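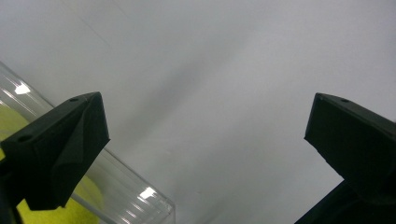
Las pinzas negras y un tubo transparente con material amarillo verdoso en su interior, sobre una superficie blanca.

Drirkex incorpora pinzas manuales al área de acondicionado de Tratel

La empresa Drirkex ha comunicado a su plantilla la puesta en marcha de un programa de automatización en el área de acondicionado de su planta de Tratel, dedicada a la preparación de tubos de plástico para laboratorios. El proyecto, desarrollado con la firma de ingeniería Gokico, prevé la instalación de 2 células robotizadas en el mes de junio.

Durante la fase actual, los operarios realizan las tareas habituales con pinzas de mano, cuyos movimientos quedan registrados para el ajuste posterior de las células. Hasta el viernes se habían completado 1.954 registros, frente a los 1.000 fijados como mínimo en el acuerdo entre ambas empresas.

La directora de operaciones, Philomena Tsikata, señaló que el programa no conlleva reducción de puestos. Cinco personas del turno de mañana pasarán a funciones de supervisión y control de calidad, previa formación a cargo de Gokico. «Quien lleva años manipulando estas piezas sabe cuándo un tubo viene mal cortado, y ese criterio se mantiene en la línea», afirmó.

La representación del personal valoró de forma positiva la rotación de tareas, aunque pidió que se revise la clasificación profesional de los puestos afectados. Su portavoz, Majdi Sayegh, recordó que el trabajo con pinza exige un esfuerzo de muñeca distinto del manual — una cuestión que ya se ha trasladado al servicio de prevención — y solicitó pausas adicionales mientras dure el registro.

La dirección y los representantes volverán a reunirse antes de la entrada en servicio de la primera célula.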